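Last updated 10/23/24

# Pattern Swap by Mail: your questions, my answers

I started this swap from my dining room with a shoebox of my grandmother's sewing patterns and no plan at all. It has grown to 1,398 patterns and 186 members, and I get a lot of the same emails, so I've put my answers in one place. If yours isn't covered, write to me!

### How does the swap work?

You mail me patterns you're done with and you get a credit for each one. Then you pick something from the list and I mail it to you. One credit, one pattern. I don't care if you send a fancy coat and ask for a pajama bottom, it's all the same to me.

New members start with 2 free credits so you can try it before you dig through your own closet.

### Do I have to send uncut patterns?

Nope. Cut is fine, and most of what I have is cut. Please write the size you cut on the envelope, though, in pencil, near the top. If you traced the pattern and kept the original whole, tell me that too, because people get very excited about those.

### What if a piece is missing?

Send it anyway, but say which piece. A missing pocket or facing is easy to draft and plenty of members will take it. A missing sleeve is harder. Those get marked "project" on the list and only cost half a credit (yes, you can have half a credit, I keep track).

### How should I pack everything?

Fold the tissue along the old folds if you can still find them. If you can't, fold it flat and loose and don't fight with it – I iron most of them on low when they get here anyway. Keep the instruction sheet with its own pattern. I once got a box where all the instructions were in one bundle and all the tissue in another, and matching them up took me most of June.

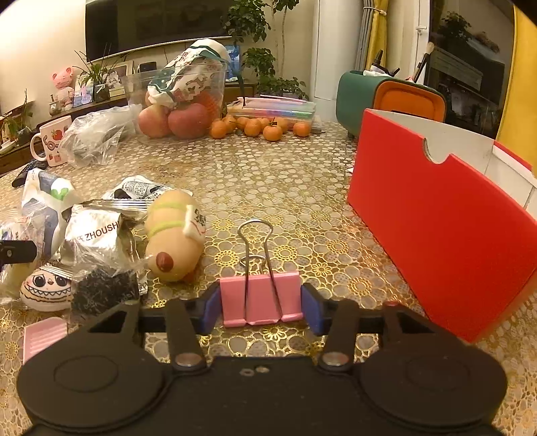 No tape on the tissue, please. It goes yellow and then brittle, and pulling it off takes the cutting line with it. If the envelope has split, slip the whole thing into a plain zip bag and I'll sort out a new envelope on my end.

### Do you take vintage patterns?

Love them! Anything old is welcome, even if the envelope looks like a mouse had it for lunch. Just remember that old sizing runs nothing like what's in stores today. Go by the bust and hip measurements and ignore the number. I ordered myself a "my size" blouse pattern from the fifties once and couldn't have gotten it on over one arm.

### What about small pattern companies?

Printed patterns, yes. PDFs, no. You bought a license to use that file, and passing around copies isn't fair to the person who drew it. I have a nice little stack from Pevasine (mostly skirts and one really good apron) and a few Fistier jackets that never stay on the list longer than a day.

### Can I ask for something that isn't on the list?

Sure, there's a wish page. Tamara Hordiienko waited ages for the Naylor wrap dress in a large, and then two of them showed up in the same week from two different people. So it does happen, just not on any schedule I can control.

### Who pays the postage?

You pay to send to me, I pay to send to you. Heavy boxes are the one exception. If you want more than a padded mailer will hold, I'll write first and tell you what it costs.

### Do you have patterns in other languages?

A small shelf of them, mostly German and Ukrainian. Stefaniia Ivanyshyn very kindly translated the instructions for the Ukrainian ones, and her notes are tucked in each envelope. The German ones are on you, I'm afraid. Check whether seam allowances are included before you cut! A lot of them leave those off, and I learned that with some pretty expensive wool.

### Can I return something?

If it's not what the list said, yes, and I'll give you the credit back and cover the stamps. If you just changed your mind, send it in like any other pattern and it counts as a new one.

### Is there a kids' section?

Yes, look under Gudby, which is what I call the kids' list (it was my son's word for "goodbye" and he outgrew everything so fast). Costumes are in there too. October is a madhouse for costumes, so if you need a dragon or a bee, ask in the summer.

### How long until my package comes?

I mail twice a month, on the 1st and the 15th, or the next day if the post office is closed. If two weeks go by after that and your mailbox is still empty, send me a note with your name and what you picked and I'll look it up.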